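Flusness opens its mixed reality trial to four more depots

If you've been following the headset news at Flusness this year, you already know the spring pilot went better than most of us dared to hope. Now it's growing! Starting in June, the maintenance training program moves out of the Hurnholm workshop and into four more depots, and the number of headsets goes from a handful on a shared shelf to 300, enough for every apprentice and most of the senior crew.

For anyone just joining us, Flusness runs regional rail and spends a huge amount of time teaching people how to service door systems, brakes and the heating units under the seats. The old way was a binder, a spare part on a bench and a patient colleague. The binder is still there (some of us are fond of it), but trainees at Hurnholm can now put on a headset and see each step laid over the part they're working on, with the torque setting floating next to the bolt. Look away and the step waits for you. Look back and it picks up where you left off.
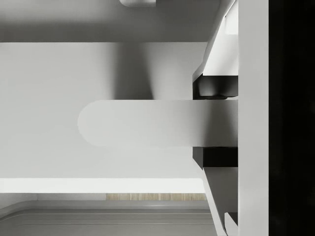
Close-up from a computer-rendered scene.

The software side comes from Drerkell, a small studio that started out making museum guides and still has a nice eye for what a first-time user will find confusing. Their latest build came out last month and it's a big one. Hand tracking holds up much better when you're wearing work gloves, which was the number one complaint from the floor. Text is larger. The menu that used to follow you around the room like a lost puppy can be pinned to a wall and left there. And there's a new shared mode, so an instructor and up to seven trainees can stand around the same virtual brake unit, point at things and argue about them.

We tried the shared mode for a whole afternoon and loved it. The first ten minutes are mostly people waving at each other's labels, then it settles down and you forget about the gear. One caution: the shared model drifts a little if somebody walks out of the room and comes back in, so do the quick recalibration before you go on. It takes a few seconds and saves a lot of squinting.

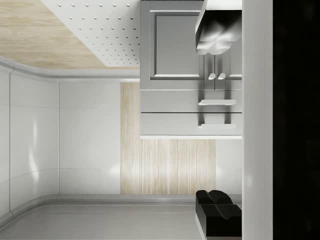 The lesson library is where most of the spring went. It now holds 859 separate steps, grouped by vehicle type, and every one has been checked against the current service manual. Door systems are complete. Brakes are nearly there, with only the parking brake on the older two-car sets still to do. Heating is next, and the team would love to hear from anyone who has wrestled with the rear units in winter and has tricks to pass along.

There's also Duda, the authoring tool, which is my personal favorite part of the whole thing. Duda lets a mechanic record a new lesson without writing a line of code. You do the job, talk your way through it, and then trim the result on a regular laptop. The first lessons made this way are a bit rough around the edges, with plenty of "hang on, wrong socket" left in, and trainees have told us they like those best.

Depots joining in June will get their charging cabinets first and the headsets the week after. Please clear a spot near an outlet and away from the wash bay. If you wear glasses, ask for the wide face pad when you sign up; we have plenty. Sign-up sheets are at the front desk of each depot, and the Hurnholm workshop is open for drop-in demos every afternoon at 3 until the new rooms are ready.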